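The letter from Nilberg said the well would cure anything, and that it had cured 143 people already, and that a place could be held for Otakar Hrubý if he sent the money by March.

Otakar read it twice at the kitchen table. He'd been a meter reader for most of his life and he didn't trust a number unless he had bent down and looked at it himself.

"Cured of what?" he said.

"Of whatever they had," said Kamil Lukáč, who had brought the letter over and wanted it back. "Knees. Shingles. There was a man who couldn't taste."

"And now he can."

"He can taste everything."

"That must be awful for him, in Nilberg."

Kamil folded his arms. He had been to Nilberg in the autumn for his back, and had come home walking very upright, and had gone on walking upright whenever anyone was looking. Otakar had seen him from the bathroom window, bent like a hook over his bins.

They went in the end on a Saturday bus, the pair of them, because the fare was low and because Otakar's hip had got bad enough that he could no longer be rude about it. He took sandwiches. He took a torch too, for looking down the well.

The town was one long street and a car park. Every shop sold water. You could have it in a plain bottle or in one shaped like a saint, and the saint cost 207 crowns and held less. Otakar asked the girl at the counter what made it different from the tap, and she said it came out of the well. He asked where the tap water came from. She said she only did Saturdays.
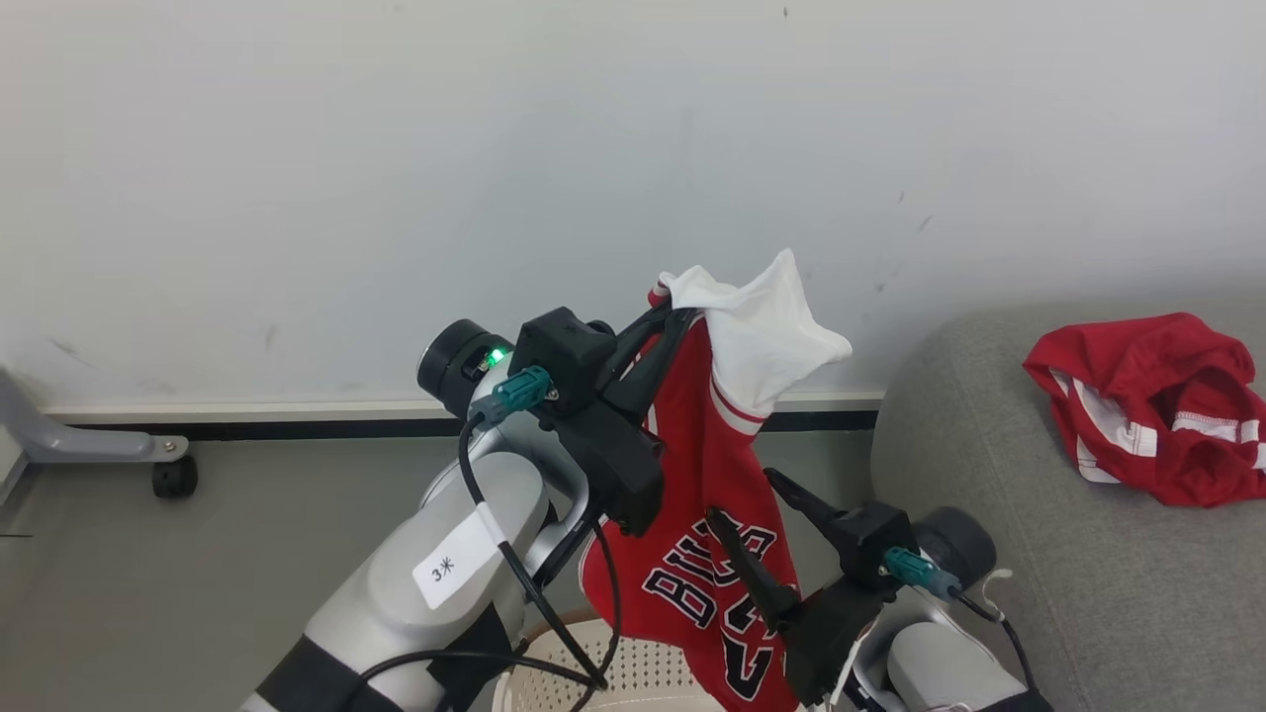

Kamil said you had to go in with an open heart or it wouldn't take.

"So if it doesn't work, it's my heart."

"I'm only telling you what they told me."

"It's a good arrangement," said Otakar. "I wish the gas board had thought of it. Your boiler's cold, madam, have you tried believing in it?"

The well itself was in a yard behind the chapel, with a rope round it and a queue. On the wall was a board with the names of the cured painted in gold. Otakar read it all the way down while they waited. He found a Killian Royer, who was down for deafness, and then lower, in fresher paint, a Killian Royer down for gout.

"He came back," said Kamil.

"Or there's two of him."

"Why shouldn't a man have two things wrong?"

Otakar had at least five, and let it go. But he went on reading, moving his lips, and when he'd got to the bottom he started again from the top. The gold names came to 91 if you counted Royer twice. He said so, loudly enough that a woman in front turned round with a pained look and moved her little boy to her other side.

The man at the rope explained that the board was full and the rest were in a book. The book was in the office. The office was shut.

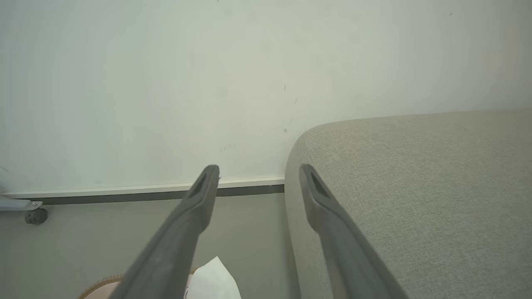 Perhaps, Bořivoj Šimko remarked from behind them in the queue, the ones who got better had simply been in too much of a hurry to leave their names.

Otakar turned to see whether he was being laughed at. He couldn't tell. Šimko had a long grey face and a saint-shaped bottle in each coat pocket.

"Did it do you any good?" Otakar asked him.

"It's my ninth time."

"That isn't what I asked."

"No," Šimko agreed, and looked at his shoes.

Then it was their turn. The man unhooked the rope and handed Otakar a tin cup. The water was very cold and tasted of pennies. He drank half, tipped the rest on his hip through his trousers, and shone his torch down the shaft. He saw brick, then a ledge, then a length of blue hosepipe going off sideways into the dark.

"Well?" said Kamil.

Otakar switched off the torch. Kamil was standing as straight as a post, with sweat along his lip, holding his own cup in both hands.

"Deep," said Otakar. "Drink up, there's people waiting."

On the bus he ate both sandwiches. His hip was wet and it hurt on every bend. Somewhere past the quarry Kamil fell asleep and slid slowly down in the seat until he was folded nearly double, and Otakar put his coat over him so that the others wouldn't see.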